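# About Irullow

Small school, evening classes mostly. Bookkeeping, payroll, a bit of spreadsheet work, business English. Started by Joanne Bickerstaff above the Gedari building — two rooms, one kettle, a photocopier that did single sided only. Still in the same building. More rooms now.

Who comes? People going back to work. People running a shop or a van who are sick of doing the books on a Sunday night. School leavers, a few. No entry test, no interview, just turn up to the taster in June or ring and ask when the next one is.

Courses run in blocks. 37 hours for the basic bookkeeping certificate, 100 for the full one. Payroll is shorter and you can do it alone. Fees are on the fees page, please dont go by the old leaflet, prices on that are wrong.
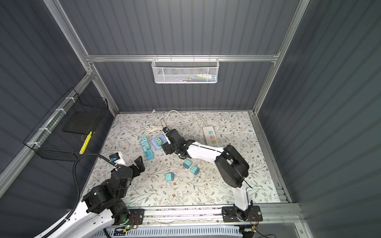

Reece Bainbridge remembered it differently from the leaflet: he'd been told the full certificate took a year, did it in two terms, and reckons the homework is what gets you through, "not the lessons, sorry Joanne". Fair enough. There is homework. Every week, one sheet, marked and handed back the week after.

Class sizes — we keep them low. If a group fills up we open a second one on a different evening, or put you on the list for the next block. Missed a session? Come to the other group's. Tell the office first.

Teaching is all done by people who have kept books for a living. Joanne still takes the Monday beginners. Practice accounts are for a made-up firm called Triveck, which has been late with its VAT for as long as anybody can remeber. Learners get quite fond of it.

Getting here: side door, not the front, press the top buzzer. Parking at the back after five. Lift works. Roy Street end is easier if you're coming on foot.

Office open afternoons in term time, closed between blocks. Leave a message and we ring back, usually next day. Enrolment forms at the desk or by post.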